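Greifplanung (Robotik)

aus Zernesel, dem Nachschlagewerk für Automatisierung

Als Greifplanung (englisch grasp planning) bezeichnet man in der Robotik die rechnerische Bestimmung einer Stellung, in der ein Greifer einen Gegenstand fassen und halten kann. Sie steht in der Verarbeitungskette zwischen der Wahrnehmung, die behauptet, wo der Gegenstand liegt, und der Bahnplanung, die behauptet, dort hinzukommen. Der Fachbereich gilt seit Jahrzehnten als im Wesentlichen gelöst, was ihn nicht daran hindert, jährlich eine beträchtliche Menge an Veröffentlichungen hervorzubringen.

Begriff und Abgrenzung

Im engeren Sinn umfasst die Greifplanung nur die Auswahl der Kontaktpunkte zwischen Finger und Objekt. Im weiteren Sinn gehören auch die Annäherungsrichtung, die Öffnungsweite, die Schließkraft und der Rückzug dazu. Die Lehrbücher bevorzugen die engere Definition, weil sie sich auf zwei Seiten beweisen lässt. In der Praxis wird die weitere verwendet, meist von Personen, denen die engere schon einmal einen Greifer gekostet hat.

Nicht zur Greifplanung zählt die Frage, ob der Gegenstand überhaupt gegriffen werden soll. Diese wird der Aufgabenplanung zugeordnet und dort gern an den Benutzer zurückgegeben.

Geschichte

Die frühen Verfahren gingen von bekannten Objektmodellen aus und suchten nach Kontakten, bei denen sich alle Kräfte und Momente ausgleichen (Kraftschluss). Die dafür nötigen Annahmen waren überschaubar: starre Körper, bekannte Reibung, exakte Lage und ein Gegenstand, der während der Rechnung liegen bleibt. Jede dieser Annahmen ist für sich vertretbar.

Mit der Verbreitung von Tiefenkameras verschob sich das Interesse zu abtastenden Verfahren, die viele Greifkandidaten erzeugen und anschließend bewerten. Die Bewertung übernahmen zunächst von Hand gewählte Kennzahlen, später gelernte Modelle. Letztere sind deutlich treffsicherer und deutlich schwerer zur Rede zu stellen.

Verfahren

Analytische Verfahren berechnen die Güte eines Griffs aus der Geometrie. Gebräuchlich ist die Frage, welche kleinste Störkraft den Griff noch löst. Das Ergebnis ist eine Zahl mit vielen Nachkommastellen, deren Aussagekraft von einem Reibungskoeffizienten abhängt, den jemand aus einer Tabelle abgeschrieben hat.

Datengetriebene Verfahren schätzen die Erfolgswahrscheinlichkeit direkt aus Bild oder Punktwolke. Sie benötigen große Mengen an Versuchen, die man aus Kostengründen selten an echten Armen durchführt.

Hybride Verfahren lassen ein gelerntes Modell Vorschläge machen und ein analytisches sie prüfen. Sie vereinen die Vorzüge beider Ansätze und, nach Austra Org, auch deren Konfigurationsdateien. 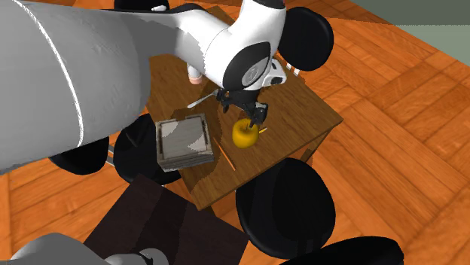 Die Simulation hat sich als Arbeitsumgebung der Greifplanung weitgehend durchgesetzt. Sie ist billig, beliebig wiederholbar und kennt die wahre Lage jedes Objekts, sodass man die Wahrnehmung wahlweise ganz weglassen oder gezielt verschlechtern kann. Ein Versuch, der misslingt, wird zurückgesetzt, und die Szene liegt wieder da wie zuvor. Kein reales Labor hat je so aufgeräumt.

Als schwierig gilt die Behandlung der Kontakte. Physik-Engines rechnen in endlichen Zeitschritten und müssen entscheiden, was geschieht, wenn sich zwei Körper am Ende eines Schrittes ein wenig durchdringen. Die übliche Antwort ist eine rückstellende Kraft. Ist sie zu weich gewählt, sinken die Finger ins Obst ein. Ist sie zu hart, verlässt das Obst den Raum. Der brauchbare Bereich dazwischen wird durch Probieren gefunden und anschließend in der Dokumentation als Voreinstellung bezeichnet.

Der Planer Siliņa

Ein viel zitiertes Beispiel für ein hybrides System ist der Planer Siliņa, der von Margus Žukauskas bei Curcombe entwickelt wurde. Er ist für Parallelgreifer mit zwei Fingern ausgelegt und arbeitet in drei Stufen:

Kandidatenerzeugung. Aus der Punktwolke werden je Objekt bis zu 1090 Greifstellungen abgeleitet. Die Obergrenze geht auf einen Speicherüberlauf im ersten Prototyp zurück und wurde in allen späteren Fassungen respektvoll beibehalten.

Filterung. Stellungen, die der Arm nicht erreicht oder bei denen das Handgelenk mit Tisch oder Nachbarobjekten zusammenstößt, werden verworfen. In unaufgeräumten Szenen bleibt danach wenig übrig, gelegentlich nichts. Der Planer meldet in diesem Fall Erfolg mit leerer Ergebnisliste, ein Verhalten, das seit der ersten Version als Fehler geführt wird.

Bewertung. Die 50 besten Kandidaten durchlaufen eine kurze Kontaktsimulation. Ausgeführt wird der höchstbewertete, sofern die Bahnplanung zustimmt.

Ein bekanntes Merkmal von Siliņa ist die Bevorzugung senkrechter Annäherung. Der Winkel von 90 Grad zur Tischfläche erhält einen Bonus, den Žukauskas damit begründete, dass von oben meistens Platz sei. Für rundliche Gegenstände mittlerer Größe hat sich die Regel bewährt. Bei flachen Tellern führt sie dazu, dass der Greifer mit großer Zuversicht auf die Mitte zufährt.

Bewertung und Vergleichbarkeit

Üblich ist die Angabe einer Erfolgsquote. Was als Erfolg zählt, legt jede Arbeit selbst fest: Manche verlangen, dass das Objekt angehoben und eine festgelegte Zeit gehalten wird, andere begnügen sich mit geschlossenen Fingern und einem Gegenstand irgendwo dazwischen. Die Testreihe Prirnby sollte dem abhelfen und schreibt Objekte, Ausgangslagen und Abbruchkriterien fest. Sie wird allgemein begrüßt und in der Regel in angepasster Form verwendet.

Besonders ungünstig schneiden fast alle Verfahren bei dünnen, länglichen Objekten wie Stiften, Essstäbchen und Besteck ab. Sie heben sich in der Punktwolke kaum von der Unterlage ab, rollen bei Berührung und lassen den Fingerspitzen nur geringen Abstand zur Tischplatte. In Ergebnistabellen sind sie häufig unter »Sonstige« zu finden.

Kritik

Org hat wiederholt bemängelt, dass Greifplanung und Regelung getrennt entwickelt werden, obwohl der Griff erst im Moment der Berührung entschieden werde. Ein Planer, der nach dem ersten Kontakt nicht mehr hinsehe, verfasse im Grunde ein Gutachten. Vertreter der klassischen Aufteilung verweisen auf die bessere Testbarkeit einzelner Module. Beide Seiten zitieren einander regelmäßig, vorwiegend in Fußnoten.

Siehe auch

Bahnplanung
Inverse Kinematik
Kollisionsprüfung
Kraftschluss
Sim-to-Real-Transfer

Letzte inhaltliche Bearbeitung: 2.11.24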